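4. Comparing Two Grippers on Thin Cards

This section covers the side-by-side check of the Velier finger gripper and the Kivano parallel gripper, using a card holder and a soft sleeve as the work pieces. It assumes that the arm is mounted, the Purura controller is running release 16 or later, and the wrist camera has been set up as described in Section 3.

Allow one bench session for each gripper. Do not split a gripper's runs between two benches. The results will not line up.

4.1 What you need

– The arm, with the wrist camera fitted
– One Velier gripper and one Kivano gripper, each with its own adapter plate
– A clear card display holder
– A folding card sleeve with a snap
– Plastic cards of standard size
– The Fajardo log sheet, or a plain notebook

CAUTION: Turn off arm power at the controller before changing a gripper. The stop button holds the arm in place but does not cut power to the tool connector.

4.2 Setting up the bench

1. Wipe the bench top and let it dry. Dust under the card holder will let it slide when the fingers touch it.

2. Place the card holder toward the far side of the work area, with the open front facing the arm.

3. Load the cards so that each one leans back in the holder. A card standing straight up tends to tip forward when the finger comes near it.

4. Move the arm to the start pose and open the camera view on the controller. The holder and the fingers must both be in view. If the fingers are missing, go back to Section 3 and adjust the bracket.

5. Check the picture for glare. Clear plastic and pale stone both send light straight back into the lens. Lower the exposure until the printing on the cards can be read, even if the corners of the view go dark.

Note: Auto exposure should be off for all runs. With it on, the brightness shifts every time a dark finger moves across the view, and the two grippers can't be compared fairly.

4.3 Running the sleeve check

The sleeve check shows how well a gripper works close to something soft that can bend. It comes before the holder check, so do it first with both grippers.

1. Set the grip force to 300 on the controller scale. This is a relative setting and has no unit.

2. Bring the arm down slowly with the jog keys until the sleeve is between the fingers.

3. Close the fingers one step at a time. Stop when the sleeve no longer shifts.

4. Turn the wrist so that the open end of the sleeve points at the card holder. Keep the snap clear of the finger pads. A pad that closes on the snap will rock from side to side.

5. Look at the mouth of the sleeve in the camera view. It should stay open, with the cards showing between the two panels.
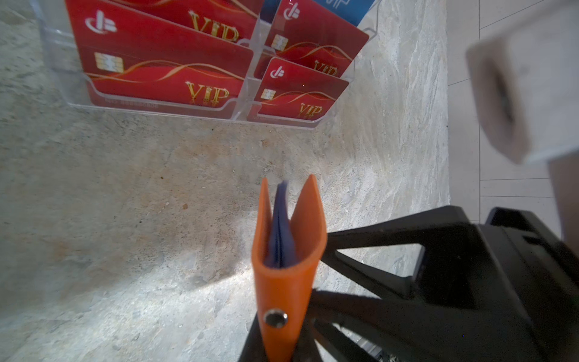 Figure 4-2. Wrist camera view with the open end of the orange sleeve toward the card holder.

6. Hold the pose and save a still. Write the grip force and the file number on the log sheet.

7. Raise the force by one step and repeat. End the check when the mouth of the sleeve starts to close or the panels crease.

Note: Shadows from the fingers can fall across the bench and be picked up as an edge by the card finder. If the outline on the screen jumps, move the lamp. Don't change the finder settings halfway through a check.

4.4 Running the holder check

1. Put the sleeve away and return the arm to the start pose.

2. Choose one card at the front of the holder. Use the same card for every run.

3. Approach from above, with one finger on each face of the card. Keep the fingertips above the front lip of the holder.

4. Close, lift straight up, and stop as soon as the card is clear.

5. Lower the card back and open the fingers. Mark the run as good, slipped or jammed.

6. Do 76 runs, then change grippers and start again from step 1.

CAUTION: If the holder lifts with the card, stop the arm and open the fingers by hand. Do not let the holder drop.

4.5 Reading the results

Compare slipped and jammed runs separately. Slips usually point to worn pads or low force. Jams come from the angle of approach, and more force makes them worse.

In our own bench work, more than 951 lifts went into the default settings listed in Appendix B. The Velier did better with the sleeve, and the Kivano was steadier on single cards. Your pads, cards and lighting will differ, so treat the defaults as a place to start.

If the controller shows "Tool not matched" after a change, load the right tool file and run the zero routine again before doing anything else.

Section revised September 30, 2020, by Ikhsan Pasaribu

2 comments | 16 shares

Related sections
Mounting the Wrist Camera
Changing Finger Pads
Grip Force Settings and Tool Files
Appendix B: Default Values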